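Seven hundred and four tries at a front desk

26 January 2018

I've been promising a post about the robot project for ages, and every time I sat down to write it I ended up going back to record more examples instead. That should tell you how much fun I'm having! So tonight the controllers are in the drawer and I'm writing.

If you're new: I'm teaching a simulated two-armed robot to do small jobs around an office by showing it how, over and over. I steer the arms myself, the program saves everything I do along with what the robot's camera sees, and later a network studies the recordings and tries to come up with the same moves on its own. I call the project Florkum. It was the name of an old save file and it stuck.

The simulator I use is called Maeng, and the add-on that handles the recording is called Drosia. Maeng draws the rooms and does the physics, Drosia writes down the joint angles and the gripper openings, 30 times a second. They didn't get along at first (the clocks drifted, so by the end of a long recording the picture was showing one thing and the arms were already on to the next). I lost most of October to that. I threw out every file from before the fix, which hurt, but a learner fed on mismatched pictures and motions just learns mush.

Right now there are 704 recordings in the keep folder. Every one was made by me, sitting on the rug with a controller in each hand.

Most of the recent ones happen in a place I named Plellthorpe, after nothing at all. It's an office lobby. I wanted somewhere busy looking, with lots of different surfaces, and wow, did I get carried away with the surfaces. My first room was plain gray on gray, and the network did great in it and then fell to pieces the moment I changed the color of a wall. It had been leaning on the background the whole time. So now the rooms are loud on purpose.

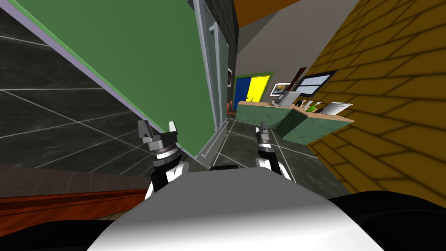 Plellthorpe from the robot's own point of view, with the reception desk at the back and both grippers up.

I love this view. It's what the network gets, and it's also what I get when I'm steering, which was a big decision early on. I used to fly a free camera around behind the robot so I could see everything nicely. My recordings looked so smooth! But I was using information the network would never have. I'd reach around a corner of a desk to something I could see perfectly well from up high, and from the robot's eyes there was nothing there, so the recording made no sense. Once I locked myself to the robot's view I got slower and clumsier, and the results got a lot better. I lean my head to the side like an idiot when I want to look past an arm. It does nothing. I still do it.

Working from in there also taught me how much of the view the robot itself takes up. That big white curve of torso is always sitting in front of you, and the grippers come up on either side of it. Anything low and close is tricky. I've gotten into the habit of backing the robot up a little before I reach for something near the floor, and now the network backs up too. I never told it to. It picked that up from the examples, and the first time I saw it I yelled loud enough to scare the cat.

A few things I've changed in how I record, for anybody trying this at home:

I start from messy positions now. In the beginning every recording began with the arms in the same neat pose and the robot parked on the same spot. Great for me, terrible for the learner, which had no idea what to do from anywhere else. These days I shuffle the starting place and wiggle the arms before I hit record. Sometimes one gripper starts open and the other nearly shut.

I keep my fumbles, if I recover from them. This one took me a while to believe. When I miss a grab, back off, and get it on the second try, that's a great recording, maybe the best kind. It shows the way out of trouble. The ones I delete are where I give up, or where I sit still too long thinking. Long pauses are poison. The network learns to pause, and then it's stuck there forever, because nothing in the view changes to get it moving again.

I say the goal out loud before I start. It sounds silly but it stops me from changing my mind halfway through. Changing your mind is a perfectly human thing to do and it makes for a really confusing file.

And I quit after 108 in a sitting, tops. I went past that once and the last stretch was so sloppy I could hear it in the clicks.

After each batch I watch everything back at five times normal speed. I thought this would be dull and it's become my favorite part. At that speed you see your own habits. I favor my right hand a ridiculous amount, for one thing. The left arm was hovering there like a waiter with nothing to carry, so I did a whole batch where the right one wasn't allowed to touch anything. My thumbs were sore, and the batch is ugly, and I'm very proud of it.

The current network trains overnight on the old desktop in the closet. It's decent at reaching and at turning toward things. Handing something from one gripper to the other is still pretty hopeless. It brings the two hands together, gets close, and then sort of dithers. I suspect my examples are to blame, as I do that move a different way almost every time depending on how tired I am. So the plan for this week is to pick one way to do it and record that one way from lots of starting spots.

I also want to build a second lobby with the same furniture moved around and completely different walls and floor, and hold it back. No recording in there at all, only testing. I've already started on the tiles (they're hideous) and I'll post the first test runs once the desk stops sinking through the floor.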